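Stodomar Metals, Trillberg Works
Minutes of the monthly product and production meeting, August
Started 2:00 p.m. in the upstairs room. Present: sales, melt shop, rolling, wire drawing, quality, shipping. Apologies from purchasing.

1. Minutes of the last meeting
Accepted with one fix: the phosphor bronze strip under item 4 should have read "half hard", as quality pointed out. The corrected copy is already in the shared folder.

2. Brass rod, free-machining grade
Great month! The melt shop reported that the new charge sheet is working really well and the chemistry has stayed inside our own tighter limits on every heat. Rolling and drawing both said the bars are coming through straighter too, and everybody was pleased to hear it. Bortolotti, who turn valve stems from our rod, wrote to say chips are breaking cleanly and they would like to move their hex sizes over to us as well. Sales to quote hex by the next meeting. Wire drawing asked whether we have the dies for the small hex. We have two, and one needs polishing.

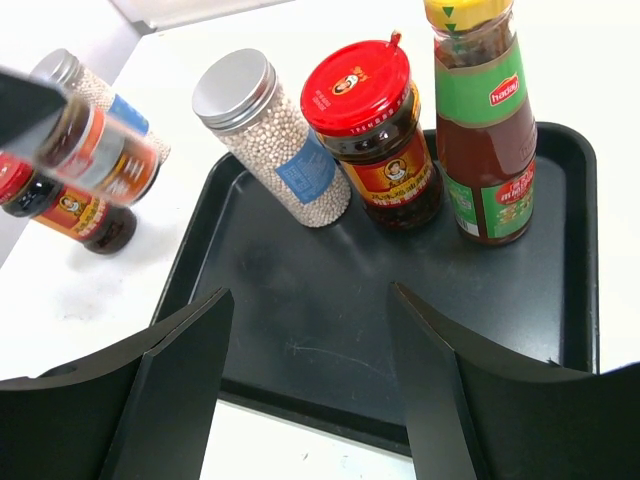 Black tray on the white table.

3. Nickel silver strip
Trial coil slit and shipped. The customer makes key blanks and wants a bright finish with no roll marks, so rolling put in freshly ground work rolls and ran it slow. The surface is lovely, easily the best strip we have made in this alloy. There was a long and lively talk about whether we can hold that finish at normal speed. Rolling thinks yes, if the coolant filters are changed more often. Agreed to try a second coil at normal speed and compare samples side by side under the inspection lamp.
Edge burr is still a little heavy on the narrow widths. Slitter knives to be reset before the second coil.

4. Packing and part labels
Shipping showed the new tag layout, with alloy, temper, size and heat number all on one face. Much easier to read! A few people asked for larger type on the heat number, and shipping will make that change. Short cut lengths up to 60 inches will go in closed cartons from now on, and longer bars stay in wooden crates. 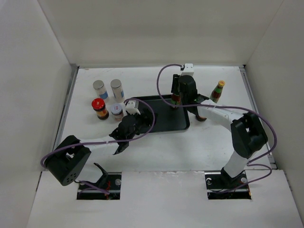

Table with two arms, tray toward the middle.

5. Foltura order system
Sales has been entering all rod and bar orders in Foltura, and it is a real step up from the old spreadsheets. Cut lengths now carry over to the saw list without retyping. Strip orders are not in yet because the width tolerances need their own field. Sales and quality will sit down together and write out what that field should hold.
Quality would also like the mill certificate to print from the same record. Everyone liked this idea a lot. To be looked at once strip is in.

6. Copper wire
Spool stock is good in every size except 14 gauge, which has been selling faster than we draw it. Wire drawing will give it an extra shift.
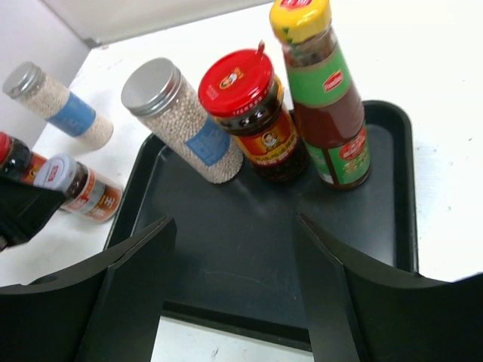
The annealing furnace was brought up under this item as well, as soft wire depends on it. The door seal has been replaced and the temperature is holding steady at around 1000 degrees Fahrenheit on the long cycle. Wire drawing says the coils are evenly soft from the outside wraps to the core, and bend tests back that up. Well done to the maintenance crew, who had it running again before the evening shift.

7. Other business
The sample board for the front lobby is nearly done and looks terrific. It still needs a piece of naval brass plate and a short length of square bar. Rolling to supply both.
Scrap bins by the saws: please keep brass and nickel silver turnings apart.

Actions
Sales: hex quote for Bortolotti; strip field notes with quality.
Rolling: second nickel silver coil; knife reset; lobby samples.
Wire drawing: polish hex die; extra shift on 14 gauge.
Shipping: larger heat number on tags.

Closed at 3:25 p.m. Next meeting in September, same room.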